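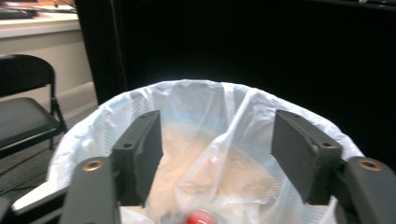 The Harstead Reflux Diary is a set of 451 daily food and symptom entries kept by adults who have frequent heartburn. Each entry lists what was eaten, when it was eaten, and how the person felt over the next few hours. Leftovers count too: anything that went into a waste bin lined with a white plastic bag, or any other bin, is entered as "not eaten" and left out of the portion size. Drinks are logged the same way as food.

Files

entries.csv — one row per day, 451 rows
foods.csv — nearly 300 food and drink names, with spelling made consistent
notes.txt — free comments, lightly edited to remove names and places

Main columns in entries.csv

day: day number within a diary, from 1 to 30
last_meal: time of the last meal before bed
herbal: ginger, chamomile, licorice, fennel, none or other
antacid: yes or no
burn: heartburn score from 0 (none) to 6 (worst)
sleep: woke at night, yes or no

How it was collected

Diaries were filled in on paper and typed up by Evard in February. Unclear handwriting was marked "unread" and was not guessed at. Engelhardt checked the typed rows against the paper sheets.

Known problems

Portion sizes are the writer's own estimate. Many people skipped weekends, so day numbers have gaps. The herbal column says nothing about dose or brand. Scores from two different people should not be compared directly.

Use

The diary is meant for teaching and for trying out simple charts. It is not medical advice and should not be used to choose a treatment.

Maintained by Aren. Last updated 08/04/2023.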